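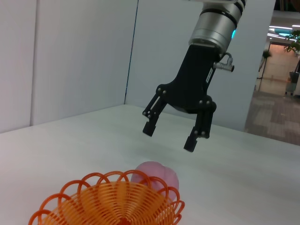
Brarden Shared Workshop - Home Robotics Group

Chapter 3. First Pick and Place

By now the arm is bolted down and it homes properly. Good. Next job - get it to pick something up and put it in a basket.

Two fingers, open wide, start over the middle of the table. Keep the basket near but not under the arm. White table helps alot, orange shows up well against it.

Benedikt Hauser wired the stop button, so ask him before moving it. Speed at 2 for the first runs, no higher. Save the start pose as 116, same as in the Fledia notes.

Then the view from above. Oval basket, open top, so aim for the centre of the long axis and stay clear of the looped rim - loops catch fingertips. Blurry picture? Arm probably still moving. Wait, then grab teh next one.
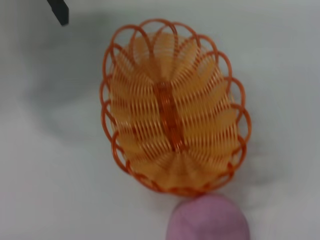
3.1 Setting the drop height

Lower in small steps. Write each one down.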